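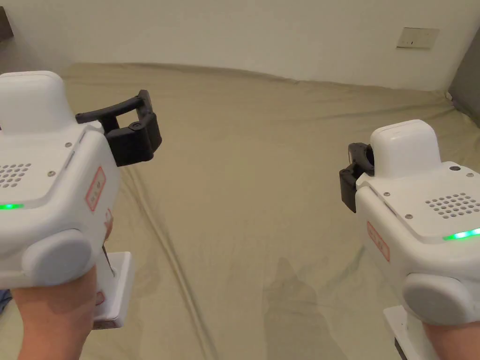
*Fig. 1. Two hand-held grippers above a bed with a khaki sheet.*

# Social Dance in Europe: Handout 2

**The waltz and its critics**

Stesesby College, Department of Performance History
Issued 20/06/2026

Students should read this handout before the second lecture and bring it to the seminar. It covers the arrival of the waltz in the ballrooms of Europe, the objections raised against it, and the means by which it became respectable. The steps themselves are taught separately in the practical class.

## 1. Dancing before the waltz

The principal dance of the formal ballroom for much of the eighteenth century was the minuet. It was performed by one couple at a time while the rest of the company looked on, and the order in which couples took the floor commonly followed rank. The partners touched hands at certain points and otherwise kept their distance. A poor performance was visible to everyone in the room, and families of standing paid dancing masters for lessons over many months.

Country dances were also popular, particularly in England. They were danced in long lines, with men on one side and women on the other, and each couple worked its way up or down the set. A dancer might meet most of the company in the course of a single dance. The cotillion, which came from France, was arranged for four couples in a square and was later followed by the quadrille.

In all of these forms, attention was directed outwards. The dancer faced the company, the opposite line or the head of the room. Students should keep this point in mind when reading the complaints discussed in section 3.

## 2. Origins and spread

The waltz developed from turning dances of southern Germany and Austria. The name comes from a German verb meaning to turn or to roll. Several related dances existed under local names, among them the ländler, and the boundaries between them are not always clear in written sources. A traveller who reports seeing a "German dance" may be describing any one of a number of things.

By the last years of the eighteenth century, waltzing was well established in Vienna, where large public dance halls were open to anyone who could pay for admission. It reached Paris at much the same period. In England it was known first as a tune and as a figure within country dances. Couples waltzing independently around the room came later, in the early nineteenth century.

Two features of the spread deserve attention:

- **Movement between classes.** The dance passed from rural and town settings into aristocratic houses, the reverse of the route that the minuet is usually said to have taken.
- **Movement of printed music.** Waltzes for the piano were sold in large numbers and could be played at home by amateurs. Many households owned the music before any member of the family had seen the dance performed in public.

## 3. The objections

Objections to the waltz fall under three headings. The same author may use all of them on a single page, and students are advised to separate them when taking notes.

### 3.1 Moral objections

The closed hold was the chief cause of alarm. The gentleman placed a hand at the lady's waist and the couple remained together for the whole dance. Writers of conduct books held that this was unsuitable for unmarried women, and some allowed it only between husband and wife or between members of the same family. Newspapers in London printed indignant comment when the waltz was included at a royal ball in the Regency period.

### 3.2 Medical objections

Continuous turning was said to cause giddiness, faintness and lasting damage to the nerves. Overheated rooms, tight clothing and late hours were mentioned in the same passages, so it is often difficult to tell what the writer believed to be the real cause of harm. These texts should be read alongside others of the same period that warn against novels, tea and riding in fast carriages.

### 3.3 Social objections

The waltz was quickly learned. A person of modest means could acquire the step without years of instruction, and dancing masters had a professional interest in saying that it was vulgar. It also removed the couple from general conversation. A hostess who had arranged her guests with care found that they were occupied with one partner at a time.
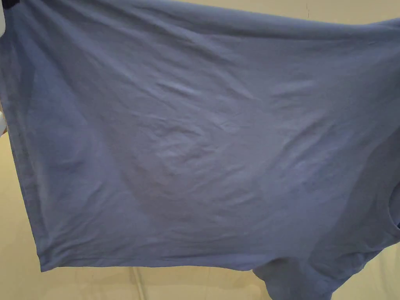

*Fig. 2. T-shirt in muted periwinkle blue, held spread out.*

## 4. How the dance became respectable

Opposition weakened gradually, and at different rates in different places. Four influences are usually identified.

**Example from above.** Once the waltz had been seen at court and in exclusive assembly rooms, it was difficult for provincial families to maintain that it was improper.

**Regulation by teachers.** Dancing masters who had opposed the waltz began to teach it. Their manuals set out the correct hold, the distance between partners, the position of the head and the direction of travel around the room. A dance that could be performed incorrectly could also be taught for a fee.

**The orchestra.** Viennese dance orchestras toured widely in the first half of the nineteenth century, and concert audiences heard waltzes while seated. The music acquired a standing of its own.

**Newer dances.** The polka arrived in the 1840s and attracted much of the criticism formerly directed at the waltz. Older people began to speak of the waltz as graceful and to regret its decline. The same pattern may be seen in the reception of the tango before the First World War, which is the subject of Handout 3.

## 5. A note on sources

Evidence for social dancing is plentiful but uneven. Manuals describe what ought to have been done. Satirical prints exaggerate for effect. Letters and diaries record who was present and who was absent, and seldom mention the steps. Dance cards, where they survive, give the order of the programme and the names of partners, although many were filled in before the evening began and may not reflect what took place.

The department holds two collections of use for this topic:

| Collection | Contents | Location |
|---|---|---|
| Basutton | 92 dance cards, mostly Victorian | Reading room, by appointment |
| Pfeiffer | Some 200 items of sheet music for piano | Open shelves, lower floor |

The Basutton cards are fragile and may be consulted only at the desk provided. Pencils must be used. The Pfeiffer music may be copied for private study. Scanned copies of selected items from both collections are available through Dralico, for which students require their usual college login.

## 6. Seminar preparation

Please prepare notes on the following. Each group will be asked to speak to one of them.

1. Choose one conduct book from the reading list published in May. Identify the passages on dancing and mark each as moral, medical or social in its argument.
2. Compare the layout of a country dance with that of a ballroom full of waltzing couples. Consider what a spectator seated at the side of the room would see in each case.
3. Select one dance card from the Basutton collection. Record the order of dances and note how many are waltzes.

Written notes should not exceed 2 pages. They are not marked, but they form the basis of the assessed essay and should be kept.

## 7. Practical class

The practical class follows the seminar and is limited to 20 students. Smooth-soled shoes are required; outdoor shoes may not be worn on the sprung floor. The class will cover the basic turning step, the closed hold as described in manuals of the mid-nineteenth century, and movement around the room in an anticlockwise direction. Students who are unable to dance for any reason may attend as observers and should inform the department office beforehand.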